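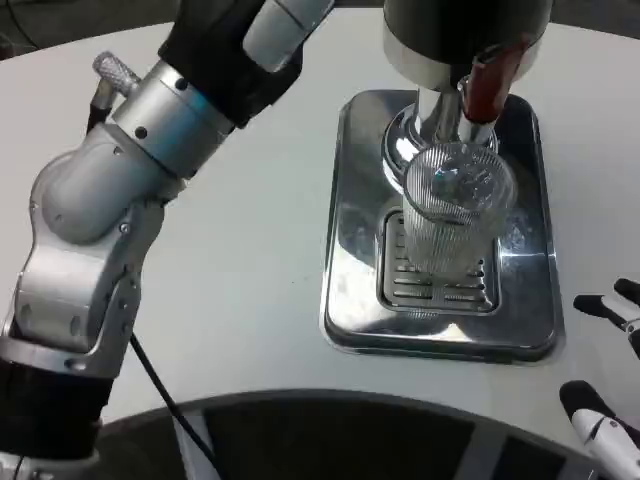 The dispenser and its drip tray, with the red handle on the right.

Cakeo Skorkport – Counter and Kitchen Meeting
Minutes, 2025-09-22

I took the notes again, so if your best point isn't in them, send me a message and I'll add it. We met in the back kitchen before opening. Both shifts were there, plus the Saturday crew on speakerphone (the line dropped during item 2 and came back for item 4, so you three may want to read item 3 twice).

1. Last meeting's notes

Agreed with one fix. I wrote that the flour bins were moving to the cold room. It was the butter. The flour stays where it is, and I'm sorry to whoever started clearing a shelf for it!

2. The dispenser

We gave this one 30 minutes and used every one of them. It's the part of the counter people touch most, and we had four or five different ways of looking after it depending on who was on. The closing shift said they were wiping the tray and leaving the grate in place. The opening shift said they were lifting the grate every morning and finding out what had been left under it. You can imagine how that part of the talk went.

What we settled on:

– The grate comes out at close, every day, gets washed in the back sink and is left on the rack overnight. Morning crew puts it back.
– The tray gets a soft cloth and warm soapy water. No scouring pads. It's polished steel and it shows every scratch, and I'd like it to stay shiny for a while.
– The spout gets wiped around the flared base too. I had been skipping that bit myself, so this is a note to me as much as anyone.
– The red handle gets wiped at every shift change along with the collar where it joins the spout.
– Cups go on the grate to be filled, please, and we don't hold them up in the air under the spout. We lose a fair bit down the sides that way.

Somebody asked if we could put a little mat on the tray so the cups don't slide. We talked it over and most people thought it would block the slots, so no mat for now. We can try a rougher cup if sliding is really a problem.

The handle has felt stiff to some of us and perfectly fine to others. Rahman quoted $411 to come out, service it and replace the seals. A couple of people thought that was steep, but it does include a second visit if it needs one, and the evening shift is tired of wrestling with it. Agreed to go ahead. I'll call them and ask for a morning before we open.

3. The white counter

Much shorter! Everybody likes the smooth white top and everybody agrees it marks easily. Berry syrup was the worst offender this summer. From now on spills get wiped right away, even with a line at the register, and nothing hot goes straight down on it. There are trivets in the second drawer. If you use one, it goes back in the second drawer, and I'm going to keep saying so.

There was also a request to move the dispenser farther from the register so people waiting to pay aren't bumping into people filling cups. I said I'd measure the hose run and see how far it can go. Carried over to next time.

4. Flokemance

The Flokemance street weekend is coming back in January and we've been asked to do cakes and drinks again. We all said yes before I'd finished reading the letter out, so that was easy. The budget is $3,000 for everything, including the extra cups and the tent rental. Last time we ended up at $3,013 and I had to explain the thirteen dollars (it was napkins). I'd like to come in under this year.

The dispenser stays in the shop. We had a long back and forth about taking it outside, and the setup alone would eat up half the morning. Drinks at the stall will come out of the big flasks, and anyone who wants a refill can walk in through the side door.

Cake list is still open. So far we have the lemon loaf, the ginger squares and a maybe on the plum cake, depending on whether we can get decent plums.

5. Anything else

– The back sink drains slowly. I'll try the plunger first.
– New aprons have arrived and are on the hook by the office. Please take one and leave the old one in the laundry bag.
– The radio stays off until we open. This was a close vote.

To do

Me: call Rahman, measure the hose run, print the dispenser steps and tape them inside the cupboard door.
Closing shift: start the grate routine tonight.
Everyone: cake ideas for Flokemance on the sheet by the oven.

Next meeting is same place, same time, first week of next month. I'll bring the coffee cake if someone else brings forks.

Recent notes
Summer hours and the new bread order
Butter, flour and the cold room
Flokemance: how the stall went
Oven timer instructions, updated

Cakeo Skorkport | Contact the shop | © 2025 Cakeo | Back to top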